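Drip Irrigation, Second Season: Pressure and Emitter Spacing

The long border at Tremdale has now had a full season on drip line, so I can correct a few things I wrote when I put it in.

The supply has not changed. Water comes off the shed roof into two linked tanks with a combined capacity of 2,000 liters, and the tanks stand on a block plinth at the top of the slope. There is no pump. The head at the far end of the border is low, and most of what follows comes from that.

My first layout used a single run of half-inch line, 336 feet long, with the border bed on the way down and the currants on the way back. On paper this was fine. In practice the last quarter of the run delivered less than half of what the first quarter did. I measured this with jam jars under the emitters for 12 minutes at a time, starting at six in the morning with the tanks full, and then again with the tanks at the halfway mark. The second set of readings was worse at every point.

I split the run into two zones in spring. Each has its own valve and its own filter. The filters are the Cerko disc type, and they need rinsing more often with roof water than the leaflet suggests. I do it every other week from May and weekly once the birch starts dropping seed.

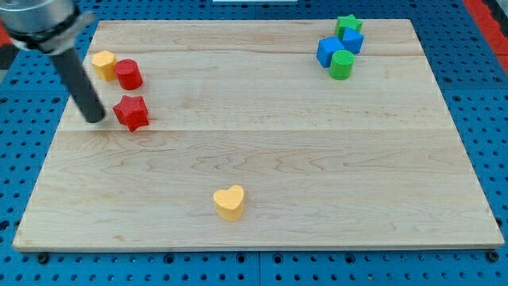

Emitter spacing was the other mistake. I had set everything at 18 inches, which suits the asters and the sedums but leaves the phlox dry between wet spots. Our soil is a sandy loam over gravel and the water goes almost straight down. Dug out with a trowel after an hour's watering, the wet patch was nine inches across at its widest. The phlox section is now at 12 inches and the mildew has been lighter, although it was also a cooler August and I would not put much weight on that.

Nouhaila Salem, who gardens on clay at Gough, runs the same line at 24 inches and has no gaps at all. Anyone copying spacings from a blog should dig a hole first.

For the record, total use from May through September was 1,562 gallons, read from the Flanavix meter on the outlet. I have no figure for the year before, when I used a hose and did not write anything down.

Still to do before the hard frosts in November: drain both zones, bring the filters in, and replace the elbow by the compost bays, which has dripped since July. I also want to try the currants on a separate timer next year.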